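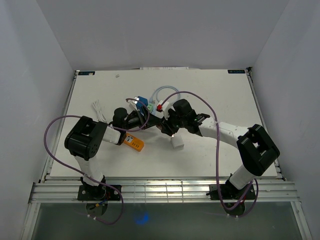 Isard and Remgate sign customs accord

The governments of Isard and Remgate have signed an accord ending the duties imposed on cross-border freight last year. The agreement covers 984 categories of goods and takes effect in September.

Under its terms, Remgate will reopen the Sopacua crossing to lorries and release 110 consignments held there. Disputes will go to a joint panel sitting in Stelel.

"Both sides have kept to the commitments made in the spring talks," said Estíbaliz Lorente, Isard's trade envoy. Parliament will debate the text on Friday.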